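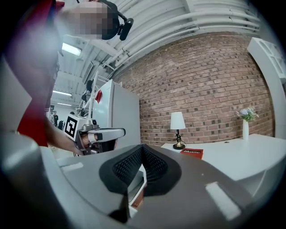 Figure 3. A collection session with the kit, recorded by the camera on one of the two hand-held grippers. The operator wears the head camera and holds the other gripper, with its fiducial marker on the side.

4. Evaluation of the Dilow Kit

4.1 What is in the kit

The Dilow kit is sold as a complete package for recording two-handed manipulation without a robot. The version we bought contains two hand-held grippers, each with its own camera, a head strap with a small camera module, a charging dock, and a license for the Nimari software, which lines up the recordings and computes the path of each gripper. The vendor also offers a paid processing service called Lamrani. We used it for part of the data and come back to it in Section 4.4.

The operator holds one gripper in each hand and does the task directly. Each gripper has a square black-and-white marker on its housing. Nimari uses the marker whenever one camera has the other gripper in view, as in Figure 3, to correct the relative pose of the two hands. When no marker is visible, the software relies on visual tracking and the motion sensors in each handle. The gripper cameras have a very wide field of view, and straight edges such as walls and ceiling pipes come out strongly curved. Nimari keeps the original recordings and applies the lens model only when it computes poses, so a user who wants rectified images has to export them separately.

We tested firmware version 2 of the grippers. An earlier version had a different trigger spring, and the results below should not be carried over to it.

4.2 Setup and procedure

All sessions took place in a large shared workspace with a brick wall, overhead fluorescent lights, and ordinary furniture. We did not clear the space before recording. Small objects such as a lamp, a vase with flowers, and a printed booklet stayed on the white table, and other people were allowed to work in the background. The kit is advertised for use in normal rooms, and we wanted to test it in one.

Younes Tazi ran the training for all operators. Training followed the vendor's printed guide and lasted 60 minutes, including the fitting of the head strap. After that, operators received no coaching unless a device stopped recording. We chose four task groups: moving objects between surfaces, opening and closing doors and drawers, handing an object from one gripper to the other, and wiping a flat surface. The order was shuffled for each operator.

An episode began when the operator pulled both triggers together and ended with the same signal. Nimari uses this double pull as a check on clock alignment as well. Operators were told to repeat an episode if they dropped an object, but to keep the failed one. In total we collected 2,660 episodes, including failed ones.

Before each session the operator carried out the calibration routine, which consists of holding the two grippers at chest height and turning each one slowly so that its marker passes in front of the opposite camera. The guide asks for this once a day. We did it at the start of every session and again after any battery change, since an early trial showed a jump in relative pose after a battery had been swapped.

4.3 Tracking results

Episodes were marked as usable if Nimari returned a continuous path for both grippers and if the computed distance between the grippers stayed within the limits set in the export profile. We then looked at each rejected episode by hand.

Most rejected episodes came from the door and drawer group. When a gripper is close to a large plain surface, such as the front of a white cabinet, its camera has few features to track. The very wide view helps, because part of the room usually remains visible at the sides, but at the closest distances this was not enough. Visible markers reduced the problem. In handover episodes the two grippers face each other for much of the task, and the relative pose was stable even when the tracking of the room was poor.

Wiping gave the fewest rejections. The motion is slow and the camera keeps the table edge and the wall in view. Background movement by other people did not have a clear effect in any group, although we did not control how many people were present and can't rule out a small one.

The weakest part of the kit was the head strap. It shifted when operators bent forward, and 37 episodes lost the head camera view for long enough that the hands could no longer be seen in it. The gripper paths in those episodes were unaffected. A user who trains only on the gripper views could keep them. We excluded them from the policy training in Section 5 so that every condition used the same episodes.

4.4 The processing service

Nimari can be run on a local workstation or the recordings can be uploaded to Lamrani. We sent the same set of handover episodes through both routes. The paths matched closely, and the main difference was in labor. The local route needed someone to restart failed jobs and to check the storage space. The service handled this and returned a short report for each batch, listing rejected episodes with a reason code.

Two points should be weighed against that convenience. First, the reason codes are broad — "low texture" and "fast motion" share one code — and we still had to open the recordings to find out what had gone wrong. Second, face blurring is off by default in the local software but on by default in the service. Both settings can be changed, but a group that mixes the two routes should set them the same way before it starts.

4.5 Comparison with existing equipment

Our lab had previously collected data with the Flitach teleoperation station, in which the operator moves two leader arms and the robot copies the motion. The station gives exact joint positions, and the Dilow kit cannot. It is also fixed in place, and every object has to be brought to it. With the kit, operators walked to the cabinet, the shelves, or the table and worked there.

Operators found the grippers easy to understand but tiring in long sessions. Several asked for a wrist support. The trigger needs a firm pull, and during wiping, where the grip is held closed for the whole episode, some switched hands partway through a session. We allowed this and noted it in the session log. Handedness is included as a field in the released data.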